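The Desk Drawer League

At Marnis College, the robotics club meets in a teaching room on the second floor, next to the photocopier. There is no workshop. The members have desks, a cupboard that locks and a shelf for things that are charging, and for most of the club's life that was enough to build line followers and take them to the regional meet each April.

This year they are doing something else. The club has entered the Plullenell Challenge, a student competition in which teams teach a robot arm to tidy an ordinary desk. The arm stays at the organisers' site until the final. What the teams send in beforehand is a set of demonstrations, recorded by students using a hand-held gripper, and a program trained on them. A good part of the mark depends on how well the demonstrations were made.

It sounds easy, and the first evening suggested it was. A student held the gripper, closed it on a packet of tissues, moved the packet into a box and opened the gripper again. The recording took less than a minute. By the end of the session the club had 91 of them and had started to talk about what colour the team shirts should be.

Then they trained a first model and looked at what it had learned. It was very good at moving tissues from one spot to one other spot. When the packet was turned sideways in the test recordings, the predicted path went to the place where the packet used to be. Most of the 91 recordings were set aside and the shirts were not mentioned again for some time.

What followed was a term of slow work. The club wrote a plan on two sheets of paper, listing which kinds of object to move, where they should start and who should hold the gripper. Different people turn their wrists differently, and the plan asks for all of them to take a turn, including the two first-years who joined for the drones and found there weren't any.

The rules say the desk must look lived in. Teams may not clear it, and they may not use matching blocks or printed markers. Students brought in what they had at home or in their bags, and the collection grew until it needed its own end of the cupboard. Soft things are the hardest. A mug has a handle and a rim and will stay the shape it is. A cable comes up in a loop one time and trails over the side the next, and a plastic bag folds away from the fingers as they close.

Boxes are awkward in their own way. The gripper is wide, and anyone reaching into a carton has to come in from above and keep both fingers clear of the walls. Beginners tend to knock the side and push the whole box along the desk. The club's advice to them is to stop over the opening, look at what is underneath, and only then go down.

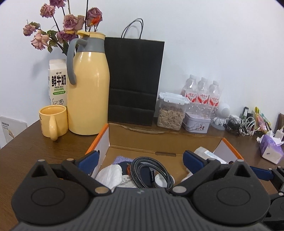 Keeping count

By the end of the autumn term the club had 861 recordings it was willing to call usable. Another 284 had been thrown out. The reasons are kept in a spreadsheet, and it makes dull but helpful reading: object dropped, sleeve in the way, gripper closed too early, somebody leaned on the desk. One entry says only "sneeze".

Sorting them takes longer than making them. Two members watch each recording separately and mark it keep or drop, and where they disagree a third decides. The club tried letting people judge their own work at first and gave it up within a fortnight.

Money has been a smaller problem than expected. The gripper is on loan for the year under the terms of the competition. Lapointe, a local firm that makes shelving, gave the club £166 towards computing time after one of the students wrote to ask. It has nearly all been spent, and the later training runs have been done overnight on the college's own machines, which have to be free again before the first lesson.

The second model is better than the first. On the club's own tests it copes with objects that have been turned or moved, and it seldom loses a box. It still does poorly with anything clear or shiny, and it has an odd habit of hesitating near the edge of the desk. One group thinks too few recordings start there. Another thinks the lighting is to blame and has been bringing in a lamp.

What the students get from it

Some of the members want to study engineering, but by no means all of them. One is taking textiles and history. She now runs the soft objects list, on the grounds that she has handled more cloth than the rest of them put together.

The college does not give marks for the club and there is no coursework attached. Staff supervise the room and otherwise keep out of the way. The older students teach the newer ones how to hold the gripper and how to name files, and the file naming causes more arguments.

Nerken School, a few miles off, has entered as well. The two clubs have agreed to swap a small batch of recordings before the final, so that each can see how its model manages on a desk it has never met. The rules permit this as long as both teams declare it.

Entries close on 2026-01-15 and the final is in April. Until then the club is meeting twice a week, and the spreadsheet has a new column for the lamp.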